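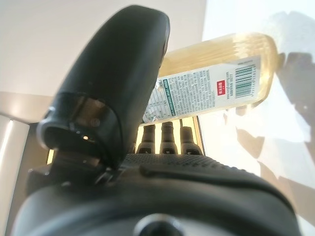 Drotix 2.4 is out, and the grip planner has had a proper rewrite

May 12, 2024

I've been running the new Drotix release on our Volstead arm all week and I'm really pleased with it — this is the update I've been nagging for since March! The big change is in the grip planner. It used to pick a grasp once, from the first decent view, and then stick with it whatever the wrist camera said afterwards. Now it keeps re-scoring during the approach, so clear plastic bottles (my old enemy, especially with light coming through them and something pale inside) don't throw it nearly as often.

I ran 204 picks on the old version and 204 on the new one, same shelf, same mix of bottles. The old planner managed 170 and the new one got 181. Not a miracle, but I'll take it, and the misses are far less dramatic than they were.

There's also a masking tool, so you can tell the software which bits of the view are its own fingers. It used to live in a separate script called Morgan that hardly anyone had installed, and it's lovely to have it built in at last.

Two grumbles. The log viewer still freezes on long runs, and anyone using Honach for their motion planning will need to redo their config by hand — mine took most of an afternoon. The release notes say a converter is on the way.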